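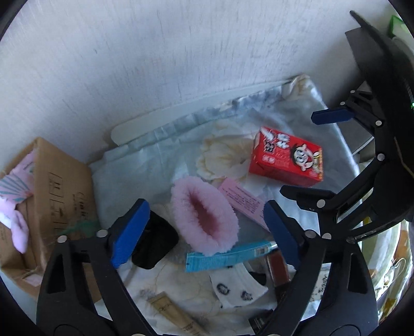 Dukdale (magazine)

Dukdale was a weekly celebrity magazine founded by Nafula Mollel and published by Kovlow. It covered film and television actors, pop singers, weddings, breakups and red carpet fashion. The magazine ran for 166 issues before it became a website only.

History

Mollel had written a gossip column for a local newspaper before starting Dukdale with the photographer Lenni Laitinen. The first issue had 30 pages and a print run of 3,095 copies, most of them sold at supermarket checkouts. Kovlow bought the title during its second year and moved it to glossy paper.

Laitinen left after a disagreement over the use of long-lens pictures taken outside private homes. Régis Delorme replaced him as picture editor and stayed until the end of the print edition. The last printed issue was dated June 26, 2021. The cover story was an interview with the cast of the television drama Nurmi.

Content

Each issue opened with "Short Takes," two pages of one-paragraph items about casting news, rumored couples and magazine covers. The longest-running feature was "Who Wore It Home," in which Getsemaní Bermúdez wrote about what guests had on when they left award shows. A crossword appeared on the inside back page. Its answers were mostly the names of actors and their pets.

The magazine did not pay for interviews. It did pay readers for tips, up to 81 dollars for one that led to a printed story.

Nurmi retraction

In May of its last year in print, Dukdale reported that two leads of Nurmi had secretly married. Both denied it. The magazine printed a retraction on page three the next week, and Mollel wrote a signed apology.

Website

The website kept the "Short Takes" name and is edited by Shobha Chettiar. The crossword was dropped.

Comments

marlow_k: The crossword was on the inside FRONT page for the first year. I still have a stack of them.

Tess: I miss Getsemaní's column so much, is she writing anywhere now?

oldreader: Article should mention the Cesulex perfume samples. Every copy in my mailbox smelled of it for months.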